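Trernberg peat bog project to enter second stage after 11 drainage ditches blocked

26th August
By Inna Symonenko
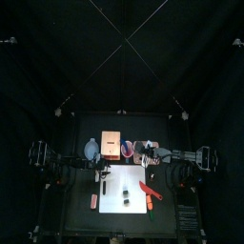
TRERNBERG – Work to rewet the Kobzar bog, a drained peatland north of Trernberg, will move into its second stage this fall, the environmental group Fenduneo announced. The first stage, which began in January, blocked 11 drainage ditches on the eastern side of the bog. The second will cover the western side, where the peat is thinner and the ditches are deeper.

The full project area is 200 hectares. It was drained for grazing and peat cutting over several decades, and most of it has not been used for either purpose in a long time. The ditches kept working after the cutting stopped. As the water table dropped, the upper peat dried out and began to break down, releasing carbon dioxide into the air. Dry peat can also burn below the surface, and fires of that kind are hard to find and harder to put out.

"People see a flat brown field and assume nothing is happening there," said Ostap Prokopenko, project director at Fenduneo. "A drained bog gives off carbon every day of the year. Raising the water is the first job, and it has to be done before anything else we have planned makes sense."

The ditches were closed with dams made from peat dug on site, packed down and covered with turf. Wooden boards were added in 4 places where the slope is steeper. Crews used a wide-tracked excavator to limit damage to the surface and stopped work during the nesting season.

Water levels are measured by dip wells set in lines across the bog. Readings from the eastern side show the water table closer to the surface than it was before the dams went in, although levels fell again during the dry weeks of early summer. Fenduneo said one season is too short a period for firm conclusions and that it will not publish an estimate of avoided emissions until the measurements cover at least two full years.

Na-rae Chae, the hydrologist in charge of monitoring, said the western side will need a different approach. The main ditch there, known locally as the Ballura drain, also carries runoff from neighboring hay meadows.

"We can't simply close it," Chae said. "The plan is to move that flow into a new channel along the boundary and then block the old one in sections, starting at the top."

Owners of the adjoining meadows have been sent maps of the new channel. Two asked for changes to the route near a farm track, and both changes are in the current version. Fenduneo will pay for upkeep of the channel and will repair the track if heavy equipment damages it.

Sphagnum moss will be spread on bare peat in the western part once the water has settled. No trees will be planted. Young birch and pine that have come up along the ditch banks will be cut, as they draw water out of the peat.

The boardwalk on the southern edge will stay open during the work. The path beside the Ballura drain will be closed to walkers and cyclists, with a signed detour by the road. Dogs must be kept on a leash throughout the site.

Maps and water level readings are available at the Fenduneo office in Trernberg. Questions about access or the channel route should be sent to Binta Abubakar, land liaison. Media requests are handled by Ritu Bajpai.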